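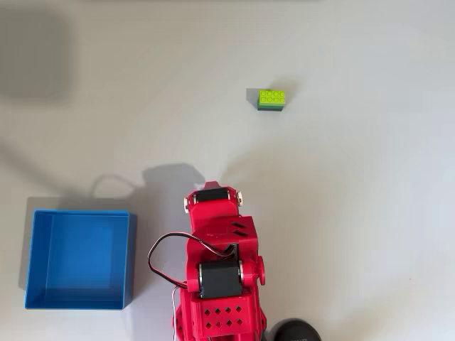
On 21 February 2021, Hashini Biswas wrote:
> Filurix's sister posted nine old tour photos of him last night, with a long note to the kids. Does this mean the August memorial show is off? The fan page has said nothing.

The show is still on as far as I know. Her note only says the family won't be singing at it. Ullier and Pomon are both still listed, and the ticket page was up this morning with 536 seats left in the balcony.

Please don't write to the sister about refunds. She had 3,155 comments under the first photo when I looked and she can't answer them all. The box office handles refunds.

Telma Quezada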